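Search the help pages
Search

Gripper faults at washer door, force limit trips before the door opens

Stomusley

Hello all. I have a problem with my arm since the last update and I hope somebody met it before. The arm is a Wulitz with the two-finger gripper and the wrist camera. The job is to open the door of a front-loading washer. In January it worked well. Now the arm goes to the door, the fingers touch the rim, and the controller stops with fault 107, "contact force over limit." It happened in 12 of 19 tries. The limit is set to 6 newtons and I did not change it. I cleaned the fingers and made the wrist calibration two times. Should I raise the limit? I am a little afraid to break the door.

Misley

Same fault here one time. I put the limit higher and it went away. Try it.

Gerlach

Please do not raise the limit first. The fault is doing its job, and with a higher limit you will only push harder on the wrong place.

I had 107 on a similar task and the reason was the depth reading. The camera must find the rim of the door, but the glass is a dome and it shines, so the depth jumps forward and back. Then the arm believes the rim is farther away than it is, and it arrives too fast. 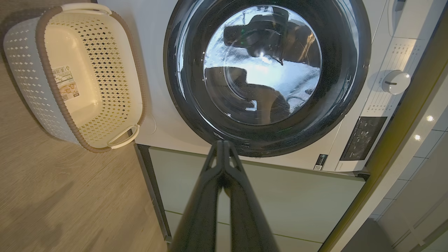 Depth on my own setup was bad in the same way until I stopped using the door as a reference. The glass is full of glare and dark reflections, and the black ring is glossy too, so both are poor points to measure from. The white body of the machine is matte. I now measure on the strip below the ring and add the distance to the rim as a fixed number. Do the approach with closed tips and low speed, and open the fingers only after the position is checked.

Two more things. Look in your update notes if the depth filter was set back to default, because mine was. And keep your hand near the stop button while you test, also when the last runs were good. If you still get 107 after this, please write the approach speed here and I will compare it with mine.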